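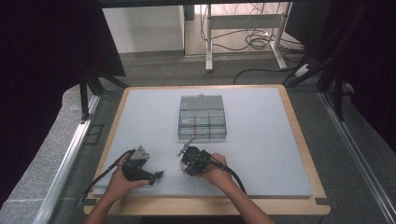 A lidded organiser box with compartments, on one of the tables at the Clerby repair room.

Clerby's repair room is asking residents to hand in small compartment boxes they no longer use, after its own stock ran out in July.

The boxes, the clear plastic kind sold for beads, screws and fishing tackle, are lent out with sorted sets of spare parts. A household can borrow one for up to 5 weeks, take what it needs for a repair and bring the rest back. The scheme began with 100 boxes. All but a handful are now on loan, and the waiting list has reached 72 names.

"People keep them longer than they mean to," said Elaine Furtado, who runs the lending desk. "They finish the lamp or the drawer and the box goes in a cupboard. We'd like those back first, before anyone buys new."

The desk recorded 283 loans in its first year. Sewing notions were the most popular set, followed by picture hooks and small wood screws. Fuses and watch parts are kept behind the desk and have to be asked for.

Donated boxes should have a lid that closes properly. Cracked ones cannot be used, but missing dividers are not a problem, as Paavo Lehtinen cuts replacements from old ice cream tubs. Labels can be left on. Boxes with a single row of cells are welcome too, although the larger ones with a long section along one side are wanted most, for knitting needles and drill bits.

A second collection point will open at the Clutgate library, next to the returns shelf. Boxes left there will be taken over to Clerby once a week.

Anyone with an overdue set can return it without charge until the end of the month. The repair room's lending desk is open from 10am to 4pm.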